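Guides > Demonstrations > Open Day Setup > Sorting Table

Setting Up a Sorting Demonstration for an Open Day

This guide covers the sorting table as we run it at the Bratby open day each October. It assumes one arm with a multi-fingered hand, a fixed table and a visitor line on one side only. Arm calibration is covered in a separate guide.

Choosing the task

Keep the task to one visitors can follow without a talk. Sorting objects into labeled groups works well. Toy fruit is light, bright and survives being dropped. Wicker baskets are acceptable, but the woven rim catches fingertips, so set the approach height above the rim with a clear margin.

Write the labels by hand in lowercase, large enough to read from the visitor line. Put each label in front of its basket, on the visitor side. If the label is on a sheet of paper, keep the sheet flat.

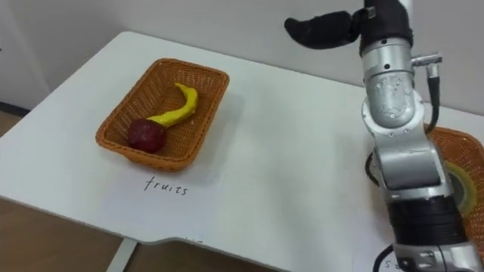
Placing the baskets

1. Park the arm and engage the stop.
2. Place the baskets so that each rim is inside the reach envelope with the elbow bent. A basket that needs a straight arm is too far out.
3. Run the hand to all four corners of each basket at 10 percent speed or lower.
4. Check the cables at both extremes of travel. A loop that touches a rim will move the basket.
5. Mark the basket corners on the table in pencil. Visitors lean on tables, and you will need to put things back.

Leonor Brandão wrote the current placement routine, and it stores basket positions relative to the table corner. If the table is moved, teach the corner again before anything else. Do not correct individual baskets by hand - the errors add up and the hand ends up closing on a rim.

Setting speed and force

We use 149 mm per second for travel and drop to a slower approach for the last 100 mm. Faster settings look better to visitors but leave less time to reach the stop. Set the finger force with the smoothest object you have. Curved objects tend to roll when one finger touches first, so lower the hand until at least two fingers are beside the object, then close.
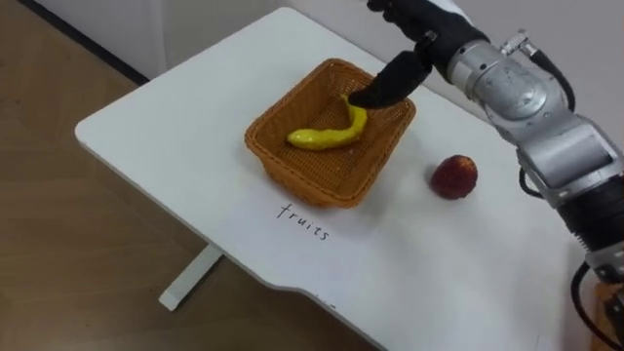 If a grasp fails twice on the same object, have the operator pause, move the object by hand and restart the cycle. Do not let the routine retry without limit. Edmund Ziółkowski ran it that way one Friday and the line backed up to the door.

Running a session

Two people are required. The operator stays at the stop and does not answer questions. The presenter faces the visitors and does all the talking. Wiesława Zawadzka's presenter notes are in the Relex folder and fit on one page.

A full cycle takes 110 seconds with our settings. Allow two cycles per group, then park the arm before the next group comes up. Visitors may handle the objects only while the arm is parked and the stop is engaged.

Between sessions

- Inspect the hand covering for snags.
- Return the baskets to the pencil marks.
- Replace any label that has curled or smudged.
- Log failed grasps by object. The log is reset after 1000 cycles, so export it first.

Problems with the placement routine go to Leonor. Anything mechanical goes to Desmond Mbeki, with the cycle number from the log.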